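Notebook > Robots > Upkeep

Looking after Konen, the long version

6 min read

I promised a proper post on how we set up and look after our robot, and then October happened, so it's been sitting in drafts for weeks. Here goes, and sorry in advance for the amount of space I'm going to give to cables.

For anyone new, Konen is the two-armed machine I tend for Bakum, the small outfit in Flururham I've been with since spring. It works in ordinary rooms (bathrooms, lately) and my job is mostly everything that isn't the clever part. I get it standing where it needs to stand, I check the hands and the wrists, I go over the cameras, and when something rubs or rattles or drops off the network I'm the one on my knees with a flashlight. I love it! My knees less so.

Let's start with the sleeves. They go over the arms and keep grit and hair out of the joints, and they creep. You smooth one out in the morning and by lunchtime it has worked its way into fat rolls toward the wrist. For a long time I just yanked it back up whenever I walked past. Bad habit. If a roll settles in the wrong spot the wrist has to push against it at the end of its travel, and the motor there does a little extra work all day that you never see until you look at the current log. So I now do it properly, with the arm parked and power to the joints off, working the fabric along a bit at a time with both hands.

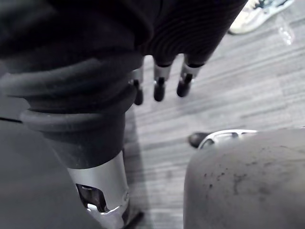
How often do the sleeves have to come off completely? Every 50 running hours, plus any time the wrist has thrown a fault. I turn them inside out, shake them, run a lint roller over the inside and check the stitching before they go back on.

With the sleeve off you get a good look at the wrist, so that's when I do the rest of the list. Fingertips first. I press each one with my thumb and wiggle it side to side. A tiny bit of give is fine, a click isn't. Then the knuckles, then the screws, which I go over with the small torque driver and then mark with a paint pen so I can spot one that's turned. The paint pen was the best money I spent this year. Before that I was trusting my memory, and my memory of which screws I've tightened is terrible.

Then the wrist cameras get a microfiber cloth and nothing else. I used glass cleaner on one early on and got a haze that took most of an afternoon to get rid of. Dry cloth, breathe on it if you must.

The fault I see most is 163, which on our controller means a joint took too long to reach where it was told to go. It sounds dramatic and the arm does stop dead, but the cause has been boring nearly every time. A sleeve roll. A cable tie with its tail left on, catching the edge of a housing. Once, a sticker. My routine is to write down the joint number before clearing anything (please do this, the log on ours gets overwritten when you restart) and then move that joint slowly by hand from one end to the other with the power off, feeling for the place where it drags.

Bathrooms have their own setup quirks. The room is small and everything in it is hard, so I spend ages on where the feet go. Too close to the counter and the elbows have nowhere to swing – too far and the hand has to go out at full stretch to get anything near the back. I start with the feet square to the vanity, bring the arms up slowly, and run each hand along the front edge with someone on the stop button. Then I put tape down for the feet once I'm happy, and pull it up again at the end of the day so it doesn't leave gunk.

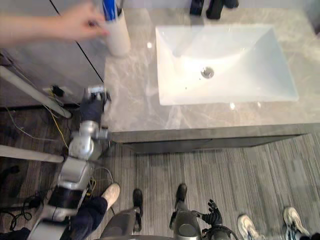
Power and data I run separately if there's any way to do it. I leave a generous loop at each end, enough that you can turn the whole machine without anything going tight, and I keep the slack off to one side. Ask me how I learned that the space under the feet is not storage! We lost a perfectly good network cable and half a morning.

The other bathroom thing is reflections. Polished counters throw ceiling lights straight back up at the head camera, and a sink is a big white blob right where you want detail. I set the exposure by hand with the hands in view, on the darkest finger, and then see whether the basin still has an edge to it. If it does, good enough. If I leave it on auto the picture pumps brighter and darker each time the head turns, and then everybody blames the camera. While I'm at it I nod the head down and swing it side to side a few times, listening. The neck on ours had a dry squeak for most of the summer, and the cure was a dab of grease and a collar that needed a quarter turn.

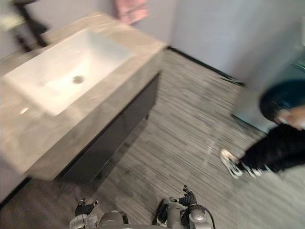
Moving between rooms is where most of the wear comes from, I'm convinced. Doorways, thresholds, somebody in a hurry. We go with two people, one on the machine and one walking the cables, and whoever is on the cables is in charge. That sounds fussy until you've seen a connector leave a wrist housing under tension. I keep a spare of every short cable in a zip bag, labeled by where it goes, and the bag lives in my jacket.

Every 500 hours there's the big one, which takes me a full day. Sleeves off, shells off, every connector unplugged, looked at and pushed back in until it clicks. Foot pads checked for uneven wear. Then calibration with a little program we call Ismail (don't ask, it predates me), which walks both arms through a set of poses and tells me how far off each joint is. I always run it twice. If the second pass doesn't agree with the first, something is loose and I start again from the shoulders.

I do all of that out in the main room, on carpet. Dropped screws don't bounce, and there's floor to spread out on. The downside is that dark screws on a striped carpet disappear, so I keep a magnet on a stick in my back pocket.

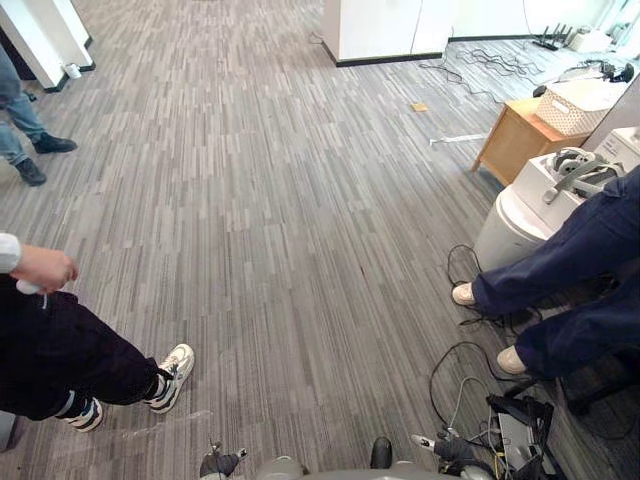
Yusri Ong wrote in after my last post to say that carpet would make him nervous, on account of static, and that he does all his connector work standing on a grounded mat with a wrist strap on. He also leaves the battery disconnected for ten minutes before he touches a board.

Fair enough, and I've since bought a mat. The strap I already had, I just wasn't good about wearing it. I'm still thinking about the ten minutes. Ours has a discharge light that goes out long before that, but waiting costs me nothing except a coffee.

A few leftovers from the comments. Yes, I log everything on paper first. No, I don't use thread locker on the fingertips, they come off too often. And the lint roller is a plain one meant for clothes, from the supermarket. Next time I want to write up the foot pads, which I've been measuring since August and which are wearing faster on the left. I have a theory involving that side's cable, but I want to swap the routing over for a while before I say so in public.

Contact | © Notes from the Flururham bench | Back to top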